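Gear Bench Walkdown, Drulach workroom
Checked by: Kamran Dogar
Time: Saturday, before the coffee was ready, which may explain the tone

1. Bench mat flat, no curled corners
OK. One corner used to lift. It has been spoken to.

2. Rail fixed, no play when pushed by hand
OK. Pushed it with one finger, then with feeling.

3. Slots in the rail clear of chips and crumbs
FAIL, then OK. Crumbs. We all know who eats the seeded rolls.

4. Gear teeth: none chipped, none flattened
OK. Ran a thumbnail round the rim of the blue one. Dull work, but Rathjen charges for replacements as if they were dental crowns.

5. Shafts and pegs straight, ends free of burrs
OK with comment. Slight roughness on one peg end. Two strokes of a file and it was fine. Please put the file back in the drawer marked FILE.

Blue gear and aluminum rail, teal bench surface
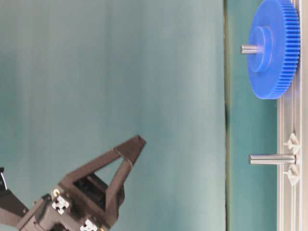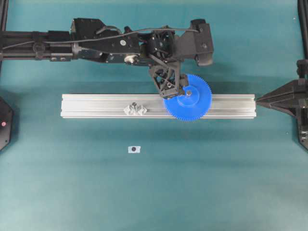 6. Brackets snug
OK. Snug means snug. The last person to "give it another quarter turn" bought us a new bracket.

7. Sleeves, lanyards and hair kept away from teeth
OK today. The Sturkedville office sent a visitor in a scarf in May and I still think about it.

8. Grease
NOT DONE. The Jekar tub holds 200 grams and is empty. Somebody put the lid back on an empty tub and returned it to the shelf, like milk.

9. Spare gears bagged and labeled
FAIL. One bag is labeled "gear." Bin 982 is labeled "not gear" and has gears in it.

10. Aisle behind the bench clear
OK, once I moved the stool. Then I sat on the stool to write this.

Open items: grease, labels. Recheck Monday. Initial the sheet on the door when yours is done, in ink.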